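## Tuning the exposure lock

1. Open Wikura and load your clip. I use 150 frames, eh, plenty for this.
2. Set **Gain cap** to 6, then hit **Replay**.

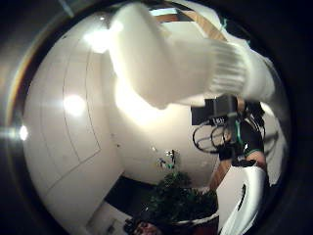
The tracker only wants corners it can find again two frames later. Smooth bright stuff gives it squat! My sock is partly blown out, so I'd mask it and let the leafy plant on the far side do the work.

3. Drag the mask, save, and rerun the pose solve.

> **Caution:** don't mask past the lens circle. Didivel will throw error 10 and you'll lose your colour profile (ask Ataahua Kerslake, she's done it too).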